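4.2 Bin liners and where spare bags are kept

The second part of the study looked at small waste bins in shared rooms, and at how the people who use those rooms deal with liners. Bins of this size are emptied often, and the liner is usually the part that causes trouble. It slips down inside, or it stands so far over the rim that light rubbish misses the opening. Moffat and Ene recorded 3,763 bin changes at the Rastesthorpe and Grandbridge sites, of which 3,506 were complete enough to use.

Storage of bags was coded separately. At Rastesthorpe most were kept in a drawer or cupboard. In 7 rooms a bag was hung on the wall close to the bin, as in Figure 3. 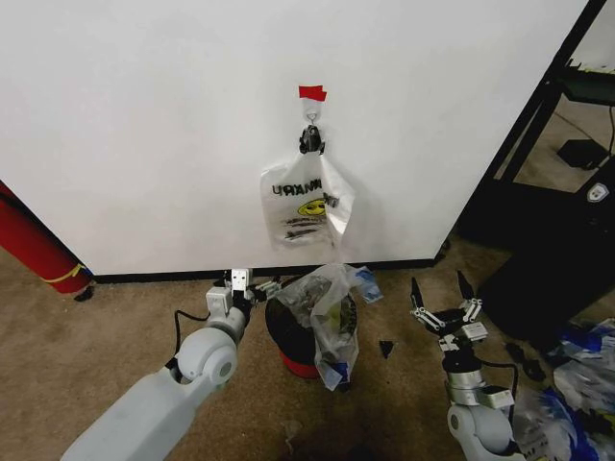
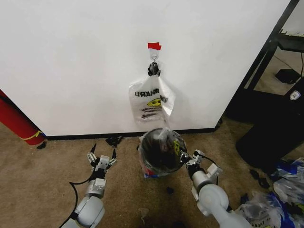
Figure 3. Small round bin on carpet, with a printed plastic bag hung by a black clip from a wall hook.

How often should a small bin liner be changed? Change it when the bin is three-quarters full, or at the end of the day if there is food waste in it.

Participants were asked to fold the edge of the liner over the rim and press it flat. Those who did this reported fewer slipped liners in the weekly diary. Liner size mattered too. A liner much larger than the bin left loose plastic at the sides, and several people at Grandbridge tied a knot in the spare material to take it up. The Neves bins, which are taller, were left out of this comparison and are dealt with in Section 4.3.

Wall hooks were well liked, though two rooms gave them up in September when the adhesive failed on painted plaster.

Contact: Rhona Moffat, Indier Household Studies | Back to top

Related items
Sorting dry waste in shared kitchens
Oana Ene: Drawer, shelf or hook? Keeping supplies near the task
Floor coverings and sweeping time at Grandbridge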